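June 21, 2023

A cold one this morning, and I had the heater going under the bench before I'd even taken my coat off. I've had shape sorters on the brain all week.

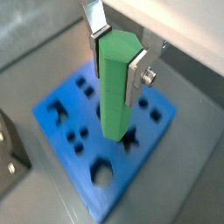 I had forgotten how much I love these things. Ours came from a shop in Gravside when I was small, and it lived in the bottom of the linen cupboard with a rubber band around the lid (the lid never did stay on by itself). I must have posted those blocks through their holes a thousand times. Mum says I used to cry when they were all in and it was over, and she'd have to tip them out on the rug quickly so I could begin again.

The blue board is such a good strong blue – the colour of the old swimming pool at Adeleke, if you squint. I like the green hexagonal block best of all. It's a tall, handsome thing, and a hexagon is a sly shape for a sorter, being nearly round to a small child and nearly star-like too, if you're in a hurry. There's a star hole on the board, and I would bet my lunch that plenty of little ones go straight for it with the hexagon and push and push. I certainly would have. The squares are kinder. You get a square right early on and feel terribly clever for the rest of the afternoon.

I rang the toy library at lunch about the shelf by the window. They have 11 sorters on the books and three of them are short a piece, which has been bothering me since November. The Clostik catalogue sells spare blocks for up to $7 each, plus postage, and I sat there with my tea going cold trying to decide if a spare that doesn't quite match the old colours is better than a gap. I think it is. A child won't mind, and I'll get used to it.

Pumpkin soup for tea, the last of the big pot. I meant to finish the labels for the Floltard boxes tonight, all 75 of them, and I did the first page and then got out my old sorter and sat on the floor with it for a good half hour. The triangle still sticks. Labels tomorrow, and I must remember to buy more tape.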